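**Pemon hand-held gripper, with the Tasell fold-and-lay method**

Pemon started life as a tool for our own research, and we've grown rather fond of it! You hold it in one hand, do the job the way you'd do it at home, and the camera on top records what the fingers are up to. Jarrah Treloar and Radek Trnka wanted a way to teach a robot arm about table linen without hauling the arm into every room (a sore back was involved), and the method that came of it is the one we now supply with every set.

The soft ribbed fingers come in magenta, on light grey plates that screw on, and they give a little as they close, so a thin hem can be picked up without dragging the whole cloth along with it.

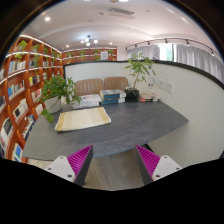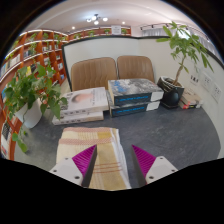

For the study itself we gathered 700 demonstrations with placemats and small cloths, spread over 43 table layouts, and trained a single policy on the lot. Tested on cloths it had never met, the arm managed a tidy fold in 90 per cent of trials, which pleased us no end. It still struggles with very floppy fabric, and Vlastimil Tóth is working on that now, with a further round of trials planned for August.

Each set comes with the gripper, a spare pair of fingers, a charging lead and the Tasell software for sorting your recordings. Allow roughly 10 minutes to calibrate it the first time, and do keep the lens cloth handy. Spare fingers are sold in pairs, and the mounting screws are included.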